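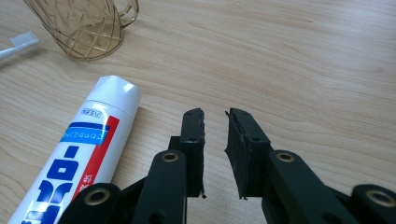
**Figure 3.** Light wooden tabletop with fine horizontal grain, running mostly from left to right.

### 3.2 Surface pattern and the reading of horizontal lines

The second part of the study dealt with the effect of visible grain on judgements of level. Earlier work by our group (Borkowska and Frerichs) used plain painted boards, on which observers set a thin rod to the horizontal with small and stable errors. Furniture and flooring are seldom plain. Grain of the kind shown in Figure 3, where slightly darker tan and honey lines lie on a pale beige ground, gives the eye many near-parallel edges, few of which are straight over any distance.

Observers were recruited in two towns, Hustaver and Sarıgül, and were tested in August under daylight from a north-facing window. Each sat at a fixed distance from an upright board and turned a rod by means of a knob until it looked level. The starting angle of the rod was varied between trials and its direction of tilt was balanced within each session. No time limit was set. After removal of trials in which the knob had been released early, 1725 settings remained, of which 758 were made on boards with marked grain and the rest on plain boards of matched lightness.

Settings on grained boards were drawn towards the local direction of the grain. The shift was greatest where the lines nearest the rod departed only slightly from the horizontal, and it fell away as the departure grew. At large angles the grain seems to have been treated as separate from the rod and had little influence. The same pattern has been reported for ruled paper by Nikolaidis, although her lines were straight and evenly spaced, and the two sets of results should be compared with care.

Contrast mattered less than expected. Boards stained with the Cindance finish, which darkens the lines and leaves the ground pale, gave shifts similar to those on untreated boards. Spacing had a clearer effect: finely spaced lines produced more consistent settings within an observer than coarse ones, even where the mean shift was the same. Knots were avoided when the boards were cut, so nothing can be said here about closed or curved figures in the grain.

Differences between observers were large. A group of 11 joiners, tested separately by Karakaya with the same apparatus, showed the shift in the same direction but to a lesser degree. Whether this reflects training or a habit of looking at the edges of the board first cannot be settled from the present data. Eye position was not recorded. The analysis in Section 3.3 therefore treats trade as a grouping factor only, and the joiners' settings are left out of the totals given above.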